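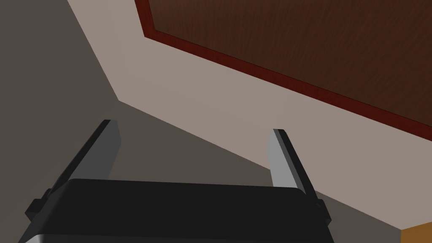

Render of an open gripper against a dark wall.

Sat 7 February
Posted by admin in Diary
2 comments | 5 shares

Slept until nine, then did the Brendeo survey at the kitchen table. I had put it off since Wednesday. There were 83 replies, a few of them blank apart from the zip code. Brendeo sells paint and wallpaper from one shop in Dekville and wants to know what people think of when they hear the name. A fair number think it is a bakery. Two people thought it was a cough medicine.

The owners have paid for the banner at the Dekville ice rink for four winters. I asked in the survey who sponsors the rink. Most people left that one blank or named the bank that had the banner before. The bank's old sign is still on the ticket booth, so I can't blame them. I wrote this up without softening it much. They are paying 3,000 a season and it would be better spent on the shop window and a decent sign over the parking lot entrance. I expect an argument.

Lunch was soup from the freezer. Went out for stamps and printer paper and walked back past the shop to look at the window again. The paint cans are stacked with the labels facing every which way and there is a sale poster with last year's date on it. I took notes on the back of the receipt. The name over the door is in thin gray letters and I couldn't read it from across the street, with my glasses on.

In the afternoon I did the Chaudhry flyers. They are the dry cleaners on the corner of my old street, and they ordered 4,000 with a coupon in the bottom corner. The last lot had the coupon printed on both sides, so anyone who cut it out lost the opening hours. I moved the hours to the top and made the phone number bigger. They want the word "quality" in there three times. I got it down to one and will see if it comes back. Drop is set for the first week of March, and the printer needs the file ten days ahead.

Mevodon still has no tagline. It's a floor cleaner, it smells of pine, and it costs less than the one everybody buys. I have a page and a half of lines and don't like any of them. "Cleans floors" is the closest so far. The client said on the phone that it sounded like something off the back of the bottle. I said people do read the back of the bottle. We left it there until next week. The other idea was to hand out 600 sample bottles at the hardware store and save the tagline money altogether. I need a price on small bottles before I bring it up again.

Sent the Brendeo report at five thirty. Read it through again after I had sent it and found "pubic opinion" on page two. Sent a corrected copy with no explanation.

Rain since dark. Did the dishes, paid the electric bill, and moved the dentist to Thursday. Tomorrow I have to find the box with last year's invoices, probably in the hall closet.

Back to top
Contact | Copyright, all rights reserved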